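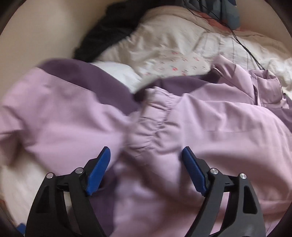
December 22, 2019

Equipment plan for next year, first pass. Kerubo Barasa wants numbers before the March order goes in.

Grippers
Want 5 more hand-held units, same two-jaw type. Masavmont quote is 262 each, pads not included (they used to be). Lodstead cheaper on paper but no spare jaws listed – asked twice, no answer yet. Leaning Masavmont unless Kerubo objects.

Pads
Blue ones. Sold in bags of 30. Two bags to start, then see how fast we go through them. Thin slippery cloth is what I'm worried about – shirts, pajamas, anything with buttons or a gathered cuff. Puffy stuff is easier to get hold of but takes the whole opening. Would like one softer set to compare, ask Niken if they do samples.

Screws
Pivot screws, silver, same as now. Order extra. Dont mix with the ones from the old drawer, the thread is different.

Clothes
Lavender and plum do for now, padded and thin both. Need more dark items and at least a few plain whites to go against white bedding. Secondhand is fine. Budget around 63 for the lot, petty cash, keep reciepts.

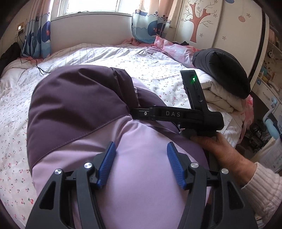

Mounting and cables
Bar on the handle stays as is. Spare bar per unit? Kerubo says one spare between two. Fine by me. Short cables, not the long ones again. Clips too.

Still open
– wall-mounted arm from Mwakyusa: push to the year after. No money and no floor space. Ask for the quote anyway so we have a figure to plan against
– charging: one shelf or two?
– who signs for deliveries while I'm out
– storage cases. Hard ones cost too much, try padded bags first
– shipping not in any of the totals above!! add before sending

Kerubo to check the Masavmont lead time. If it's past March we order the grippers first and leave pads and bars for a second order.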